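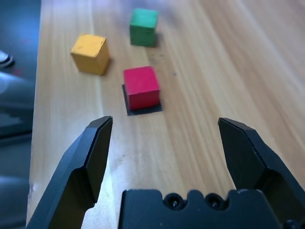
손목 카메라 시점. 그리퍼 열림, 정면에 빨간 큐브, 뒤쪽으로 노란색과 초록색.

인쇄 | 이메일로 보내기

1/
Gatby 파지 플래너를 새 버전으로 올리면서 정리한 메모. 하드웨어 이야기는 거의 없고 인식, 좌표 변환, 제어 주기, 로그 도구 순서로 쓴다. 작업은 색깔 있는 나무 큐브 집기. 단순한 작업이라 소프트웨어 쪽 오차가 그대로 드러난다.

2/
인식부터. 색상 분할은 HSV에서 Lab으로 바꿨다. HSV에서는 윗면과 앞면의 밝기 차이 때문에 한 큐브가 마스크 두 개로 쪼개지는 일이 잦았다. Lab에서 a, b 채널만 쓰고 L은 느슨하게 열어 두니 마스크가 하나로 붙는다. 노란색은 예외다. 밝은 원목 상판과 b값이 가까워서 임계값만으로는 분리가 불안정하다.

공유 12 · 댓글 4

3/
그래서 노란색은 색상 마스크를 후보로만 쓰고, 모서리 검출로 한 번 더 거른다. 수직 모서리가 카메라 쪽을 향하면 옆면이 두 개 보이고, 이때 외곽선만 맞추면 yaw가 틀어진다. 가운데 모서리를 따로 잡아서 두 면의 법선을 각각 추정한 뒤 평균이 아니라 직교 조건으로 묶어 푼다.

4/
빨간 큐브 밑의 검은 사각 패드도 변수다. 패드가 큐브보다 조금 커서 왼쪽과 앞쪽으로 테두리가 나온다. 이전 버전은 그 테두리를 그림자로 분류하고 바닥 평면 높이를 상판 기준으로 잡았다. 지금은 물체 주변의 국소 평면을 따로 피팅한다. 얇은 패드라도 하강 높이 계산에는 들어가야 한다.

5/
그림자 처리. 노란색, 초록색 모두 오른쪽 원목 위로 그림자가 떨어진다. 초록색 쪽이 더 진하다. 마스크 무게중심을 그냥 쓰면 그림자 방향으로 밀리므로 무게중심은 버리고 윗면 사각형의 중심을 쓴다. 윗면이 안 잡히면 그 프레임은 버린다.

6/
초점 문제. 손목 카메라는 가까운 쪽에 초점을 고정해 둔 상태라 먼 물체의 경계가 번진다. 초록 큐브가 여기에 해당한다. 번진 경계에서 나온 자세는 공분산을 크게 주고, 접근 목표를 바로 확정하지 않는다. 중간 지점까지 간 다음 다시 관측하고 갱신한다. Gatby에서는 이걸 two-stage approach 옵션으로 켠다.

공유 20 · 댓글 7

7/
좌표 변환. hand-eye 보정 결과는 Restent 설정 저장소에 넣고 버전을 고정했다. 전에는 각자 로컬 파일을 썼고, 같은 로그를 재생해도 사람마다 목표점이 달랐다. 지금은 로그 헤더에 보정 파일 해시가 찍히고, 해시가 다르면 재생기가 시작을 거부한다. 경고로 둘까 하다가 오류로 올렸다. 경고는 안 읽게 된다.

8/
손가락 마스킹. 화면 아래쪽에는 손가락 두 개와 팜 블록이 항상 들어온다. 완전히 검은색이라 앞서 말한 검은 패드와 색으로는 구분이 안 된다. URDF 모델을 현재 개폐 값으로 투영해서 마스크를 만든다. 고정 마스크를 쓰면 그리퍼가 닫힐 때 실제 윤곽과 어긋난다.

9/
제어 주기. 비전 갱신은 30Hz, 관절 명령은 그보다 훨씬 빠르게 나간다. 사이를 그냥 선형 보간하면 갱신 순간마다 속도가 꺾인다. Boateng 궤적 모듈의 5차 다항식 보간으로 교체했고, 목표가 바뀌면 현재 위치·속도·가속도를 초기 조건으로 다시 푼다. 재계산이 마감 시간을 넘기면 직전 궤적을 유지한다.

10/
지연 보상도 여기 넣었다. 영상 타임스탬프는 노출 중간 시점으로 맞추고, 관절 상태 버퍼에서 그 시각의 자세를 꺼내 변환한다. 도착 시각 기준으로 변환하면 이동 중에 최대 24ms만큼 과거 영상에 현재 자세를 곱하는 꼴이 된다. 정지 상태 테스트만 하면 안 걸리는 버그다.

11/
플래닝. 다음에 집을 대상은 가까운 순서가 기본값이다. 손가락이 벌어진 폭까지 포함해서 접근 통로를 충돌 검사하고, 이웃 물체에 걸리면 yaw를 90도 돌린 후보를 먼저 시도한다. 큐브는 대칭이라 이 후보가 공짜에 가깝다. 둘 다 걸리면 순서를 바꾼다.

12/
로그 도구는 Zastia로 통일. 프레임, 마스크, 추정 자세, 공분산, 명령 궤적을 한 타임라인에 올린다. 제일 자주 쓰는 기능은 자세 추정이 갑자기 튄 프레임만 뽑는 필터. 임계값은 설정 파일에 있고 기본값은 좀 빡빡하다.

공유 9 · 댓글 3

13/
아직 안 된 것. 상판에 작은 검은 점과 희미한 자국이 있어서 특징점 검출기가 가끔 거기에 붙는다. 물체 영역 밖의 특징점을 버리면 해결되지만 그러면 평면 추정에 쓸 점이 줄어든다. 현재는 두 용도를 분리해서 특징점 집합을 따로 관리하는 브랜치가 열려 있다. 메모리 사용량을 확인하고 10월에 합칠 예정.

14/
설정 키 이름이 바뀐 부분: plane_mode는 local이 기본, mask_source는 urdf가 기본. 예전 값인 static은 남겨 뒀지만 다음 버전에서 지운다.

인쇄 | 이메일로 보내기 | 공유 30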